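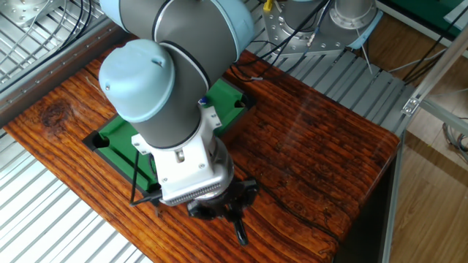 Barkgate Leisure Services - Equipment Support
Subject: Online table booking, duplicate confirmations
Opened: 7 May 2007
Status: Awaiting supplier

The booking system at the Barkgate site has been issuing two confirmations for a single reservation since the Plivadine update was applied in March. The fault affects every item entered in the games category. The item used for testing was the small green pool table, which is kept on a wooden table and is listed in the system as "Pool, small". A booking made for it at the front desk produced one entry in the diary and two messages to the customer, the second bearing a different reference.

Effect on service: customers who cancel using the second reference receive an acknowledgement, but the booking remains in the diary and the fee is still charged. The accounts office has identified 8 such charges and has asked that refunds be held until the cause is known.

Steps taken by first line support:
The desk terminal was restarted and the browser cache cleared. No change.
The same booking was entered from the Fula Road office. Two confirmations were again received, which rules out the terminal.
The mail queue was inspected. It held 1,064 messages against a limit of 2,000, so the queue is not considered to be full or blocked.
The games category was copied under a new name and a test booking made in the copy. One confirmation was received.

Second line comment: the original category appears to carry two notification rules, one from before the update and one added by it. The older rule does not show on the settings page and cannot be removed by our staff. Swimming and court bookings are not affected - those categories were created afresh after the update.

Interim instruction to desk staff: please enter all games bookings under "Games (new)" until further notice. Existing bookings should be left where they are. Cancellations must be checked against the diary by hand, using the customer's surname and not the reference.

Referred to Zou Systems under the maintenance agreement, priority 6. Log extracts and both test messages attached. Supplier has acknowledged receipt and requested read access to the rules table - access granted.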